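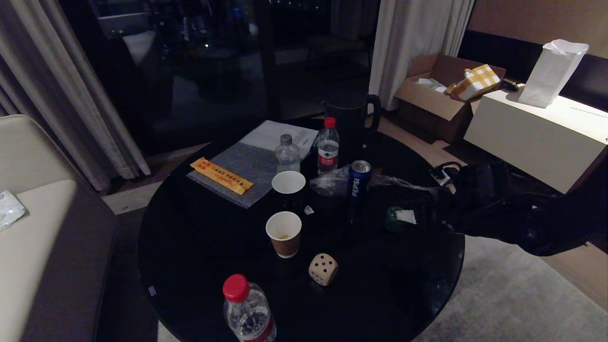 What I learned from keeping a sleep log

09/01/2020

I kept a written sleep log from March until last week. It runs to 104 entries, with gaps. I started it after a bad winter in which I was waking up at three or so most nights and lying there until the alarm. My doctor suggested writing things down before we talked about anything else, and gave me a photocopied form with boxes on it. I used the form for five days and then switched to a plain notebook, because the boxes were too small for my handwriting.

A few people have asked me about it since I mentioned it in the last post, so I'm putting the details in one place.

What I wrote down

Each morning I wrote the time I turned the light off, my guess at when I fell asleep, any times I woke up, and the time I got out of bed. Under that I put what I had to drink after lunch, whether I ate late, and a score from 1 to 5 for how I felt at ten in the morning. I did the score at ten and not when I first got up. Everyone feels bad when they first get up, or I do, and a score taken then was always a 2.

I didn't use a watch or a phone for any of it. I had a Piltik band a few years ago that was supposed to track sleep, and it counted reading in bed as sleep. If I kept still for a long chapter it gave me credit for it. The strap gave out eventually and I didn't replace it. For the log I used the clock on the dresser, which I turned to face the wall after the first month. Knowing that it was 3:20 had never once helped me get back to sleep. After that I wrote "middle of the night" or "near morning," depending on whether the window was gray.

The missing entries are mostly the two weeks when we were moving boxes into the back bedroom, plus some nights away. I didn't try to fill those in later from memory. I did that once in April and the entries were useless. They all said I had slept fine.

Coffee

I'll start with coffee. I drank it until four or five in the afternoon for most of my adult life and believed it had no effect on me. I said so often. The log doesn't really support that. On days when I had a cup after two, I woke in the night more often than not. On days when I stopped at lunch, it was closer to one night in three. I know this isn't a study. There were other differences between those days, mainly that I drank late coffee on days when I was already tired.

I moved my last cup to noon in the middle of May. The first week was unpleasant. I had a headache at the same time every afternoon, behind the left eye, and I was short with people. By the second week the headache was gone and I had stopped thinking about it. I tried decaf as a substitute and didn't care for it. Hot water with a slice of lemon did the job better, which surprised me, as I had always thought of that as something for people with colds.

Cola counts too. I had been leaving it out of the log because I thought of it as a soft drink and not as caffeine. I went back to writing it in once I noticed. Anything I drank at a get-together in the evening also tended to go unrecorded, and those were the nights I slept worst, so that was a fairly large hole.

Light

We live on the corner, and the streetlight outside was changed last fall to one of the new white ones. The old one was orange and dim and I never noticed it. The new one puts a stripe across the ceiling. I bought a blackout liner from Sugden, the hardware store on the way into Brincombe, and hung it behind the curtains we already had. It cost less than I expected. I had to trim it with kitchen scissors and the bottom edge isn't straight, but it's behind a curtain.

My scores went up after the liner. They were mostly threes in June and mostly fours in July. July was also when I was off work for part of the time, so I can't give the liner all the credit. My wife says it's the best thing in the room. She sleeps through everything, so I take that as a comment on how it looks.

The downside is getting up. With the liner closed there's no sign of morning at all, and the alarm comes as a shock. I now leave a hand's width open on the side away from the streetlight.

The bed

We replaced the mattress in June. The old one was a Vandus, bought when we moved in, and it had a dip on my side that you could set a bowl in. I had a sore lower back most mornings and had written it down so often that I had started using an abbreviation. The new one is firmer than I wanted. It took three weeks to get used to it, and I nearly sent it back during the second. The back pain is less now but hasn't gone.

If you are shopping for one, lie on it for longer than feels polite. I gave ours five minutes in the store and that wasn't enough to learn anything.

Naps

I used to nap on weekends, sometimes for two hours. The log was clear on this one, clearer than on anything else. A long nap meant I was awake past midnight. A short one made no difference either way. I set the kitchen timer for 20 minutes now, and I lie on the couch and not on the bed, with my shoes on. The shoes seem to matter. I don't fall so far asleep.

Going to bed later

This was the doctor's idea and I resisted it. I had been going to bed at nine-thirty to give myself a better chance, and then lying awake for an hour or more. She told me to go to bed at eleven for two weeks whether I was tired or not, and to get up at six-thirty no matter what had happened in the night.

I disliked it a lot. I was falling asleep over dinner by the fourth day. But I was also asleep very soon after I lay down, and I only woke in the night on three of those nights. We moved it back a little at a time after that, and I now go up at ten-thirty. The fixed time for getting up is the part I've kept most strictly. It's the same on weekends, and I don't enjoy it, particularly when it's raining and there is no reason to be up.

If I do wake, I get out of bed after a while and sit in the chair in the hall with a dull book. The one I've been using is a history of canal building. I have read the first 60 pages many times.

Things that made no difference

Lavender. A different pillow. Warm milk, which I used to like and now don't. Magnesium tablets, though I may not have taken them for long enough, and my doctor was neither for nor against. A recording of rain, which made me get up to check the windows. Cooling the room helped in August, but the log for the rest of the year shows nothing much.

I also tried not eating after seven. It had no effect that I could find, and I was hungry, so I stopped.

Where it stands

I still wake up in the night. It's one or two times a week now, where it used to be most nights. I've stopped writing every day because checking on my sleep each morning had started to feel like a chore, and I caught myself lying awake composing the entry. I'll do one week out of each month through the winter and see how it compares. The real test will be January, when things went wrong last time.

The notebook has a few blank pages left at the back. I've been using them for tomato notes. The ones by the fence did badly again this year and I think I'll put beans there instead.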